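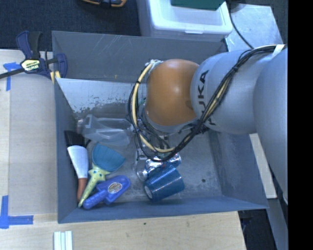
Household goods in an open gray bin, among them a clear plastic container and a trowel-like tool.

September
By Inmaculada Lorente

A storage bin is a large open box, usually rectangular, used for holding mixed goods that don't need a shelf of their own. Bins are found in garages, garden sheds, shops and mail rooms, and most people who own one will tell you it fills up sooner than they expected.

The walls are generally tall and often slope outward, so that empty bins can be nested and a hand can reach the corners more easily. Floors take the hardest wear – scuffs and scratches are common in older bins and seldom affect their use.

Mixed bins tend to gather things of very different shapes, such as hand tools and see-through containers. Long-handled pieces are best laid flat along a wall, with light plastic items kept on top, where they won't be crushed. A bin used for garden tools should be brushed out now and then, as dry soil collects in the corners.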